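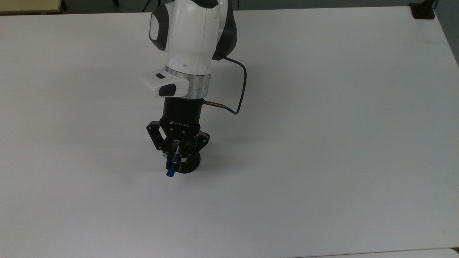 2022-09-30 | by Willems

I've had a white table for years now and I love it, and I also draw on it with markers, which tells you how sensible I am. If you do anything with pens on a white surface you will eventually get a streak of blue right where everyone can see it. I've cleaned up so many of these that I finally wrote down how I do it, mostly for my sister, who keeps calling me in a panic (hi!).

What I keep in the drawer:

Dish soap, the plain kind
Rubbing alcohol, 70 percent
Baking soda
Cotton swabs
2 soft white cloths

Please do use white cloths. I once grabbed a red one that had never been washed and ended up with pink smears on top of the blue ones, and I wasn't in a great mood for the rest of the evening.

First, find out what you're dealing with. Check the barrel of the marker if you still have it. Washable markers come off with soap and warm water, usually in one pass. Dry erase mostly wipes away if you catch it the same day. Permanent is the one that makes you work, and paint markers are their own headache that I'm not getting into here.

Next, test a hidden spot. I use the underside of the tabletop, or the edge that faces the wall. Dab on a little alcohol with a swab, wait a bit, wipe, and look at it in daylight. If the finish goes dull or feels tacky, stop there and stick to soap. My current table is fine with alcohol. The painted one I had back in Laltville was not, and it had a cloudy patch next to the lamp until the day I gave it away.

Now the actual cleaning. Start with a damp cloth and one drop of soap, and wipe from the outside of the mark toward the middle. Going the other way just makes a bigger, paler mark. Rinse the cloth, wipe again, dry the table and have a look. A lot of the time you're done at this point and can go make coffee.

Still there? Open a window, move any candles well out of the way, and put some alcohol on a clean part of the cloth. Don't pour it on the table. Press the cloth onto the mark for a few seconds, lift, fold to a clean part, and press again. You should see color coming off on the cloth. For a thin line I switch to a swab and just roll it along the line – scrubbing tends to push the ink sideways. When no more color comes up, wipe everything with soapy water and dry it.

For the faint shadow that sometimes stays behind, I mix a paste from 2 tablespoons of baking soda and enough water to make it hold together. Spread it on, leave it for 2 minutes, and wipe it off with very light pressure. It's a mild abrasive, so skip this one completely if your table is glossy. I did it on a shiny shelf in February and I can still find the spot when the sun is low.

A few things I've quit using: melamine sponges (they took the sheen off one corner), anything with bleach in it, and nail polish remover. That last one works on ink beautifully and also works on a whole lot of tabletops. Hairspray gets recommended everywhere, and maybe it used to be great, but all I ever got was a sticky table with a mark on it.

As for not getting the marks in the first place, caps are most of it. Push the cap onto the back end of the marker while you're drawing and it won't roll off under the radiator, and when you're finished, push it back on until it clicks. I store mine lying flat, since the tips seem to stay wetter that way. Loose caps go in an old mug, and every so often I sit down and match them up with whatever is still alive.

I also put a big sheet of scrap paper under whatever I'm working on. Thin paper bleeds through more than you'd think! The Pratetti pad I bought in Heltuvstead is thick enough for most markers, but I still put something under it when I'm filling in large areas of dark color.

If your mark is older than a week or so, do the alcohol step, leave it overnight, and do it again the next day before you move on to the paste.

This site uses cookies to remember your settings. Accept | Manage preferences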